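Small White Tables and Stools

Grimari Workshop, picture page
Posted 2018-07-05

This page covers the small white pieces with push-in legs. Sylvie Lachance asked for it after the February open day, when the same questions kept coming up about how the legs go on. The notes come from her and from Emiliano Lagos, who drew the Lillholm pattern we started from. Larger pictures can be had from the front desk.

We put these together upside down. The base goes on the table with its sockets facing up and the legs are pushed in one after another. A leg should go in straight and stop at the bottom of the collar. If it leans a lot, pull it out and start again. Almost every cracked collar we have seen came from forcing a crooked leg.

Three legs up, one to go

The empty socket is at the front left corner, and the ribs on its inner wall can be seen from this side. The spare tube is lying on the black sheet at the right. We use the sheet because white parts show up well on it and don't pick up scratches.

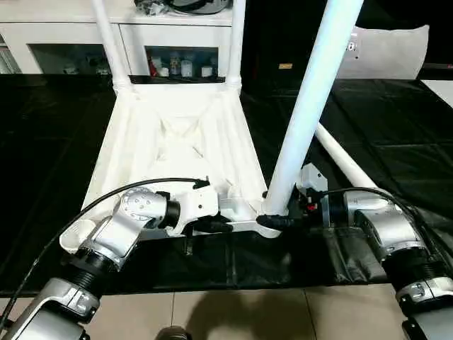
The base by itself

The bracing is easier to see with no legs in the way. Ribs cross the square in an X, and there is one round socket at each corner. The base is 3D-printed and the surface is left a little rough. Peiyu Yan tried sanding one and said it took 44 minutes and wasn't worth it. The long pole is a good deal longer than the base is deep, so leave yourself some headroom. Paint will stick to the rough finish if you want a color, but keep it out of the sockets. 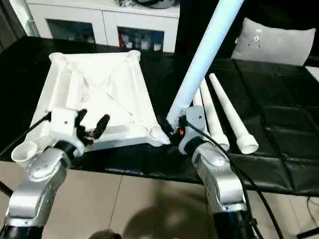

Square base with corner sockets, and one long white pole.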